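Small Things Get a Place of Their Own at Tindimholm Repair Room

The Repair Room in Tindimholm will open a sorting corner in November for people who have tins and drawers full of small things at home and do not know what to do with them. Buttons, badges, coins from old holidays, single earrings, keys without a lock: all of it can be brought to the room on Trangate, where there will be a table, some boxes and somebody to help.

The idea came from the visitors themselves. The Repair Room is known in the town mostly for lamps, chairs and bicycles, but in the last year more people have been coming with a bag of mixed small objects and asking if anything in it is worth keeping. Usually there was no time to look properly. A zip had to be mended or a toaster was waiting, and the bag went home again as it came.

During the first season the corner will be open for 12 evenings, from six o'clock until half past eight. A place costs nothing, but visitors are asked to book, as the tables are not large and each person needs space to spread things out. Children are welcome with an adult. Very small children should stay away from the tables, for many of the objects can be swallowed.

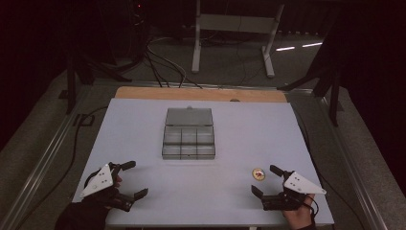 Sorting works best when it is done slowly, say the organisers, and they have kept the method simple. Each visitor gets a part of a table with a pale sheet over it, so that little things are easy to see and do not roll so quickly to the floor. A compartment box is put in the middle with its lid open, and it has six spaces in two rows of three. The visitor decides what the spaces are for. One person may sort by colour, another by the member of the family who left the things behind. A round piece with a gold-coloured rim and a red and white design, of the size of a coin, is the type of object that makes people stop and think: is it a badge, is it a bottle cap, and does it go with the coins or not? There is no wrong answer, and an object can always be moved to another space later in the evening.

The boxes have been bought with a small grant from the Mabaso Fund, which supports reuse projects in the district. The fund has paid for 100 of them, together with labels and soft cloths. Every visitor may take one box home at the end of the evening. The remaining boxes will stay in the room and can be borrowed by schools and clubs.

What people do not want to keep, they can leave. Buttons will go to the sewing group, and metal parts will be used by the repairers if they are of any use. Foreign coins will be collected for the roof of the Prerardale reading room, where rain has been coming in since last winter. A collection of the same kind was held there in spring and brought in 3,589 coins, many of them from countries that have changed their money since — these could not be exchanged, and a part of them has been given to the local school for history lessons.

The organisers cannot value jewellery or medals, and they ask visitors not to expect it. If something looks to be of silver or gold, they will give the advice to show it to a jeweller. Batteries, medicines and sharp blades should not be brought to the corner at all. There is a separate container for batteries at the entrance, and medicines should be returned to the chemist.

It is also possible to come only to look. On the last evening of the season there will be an exchange table, where people who collect badges, buttons or bottle caps can swap their doubles with others. Money should not change hands at this table. Tea will be served in the other room, away from the sorting.

Bookings can be made at the desk of the Repair Room on Trangate during the usual opening hours, or by leaving a note in the box beside the door. Please write how many people are coming, and if you need a chair with arms or a stronger lamp. Visitors who have a magnifying glass at home are asked to bring it with them, as the room owns only two.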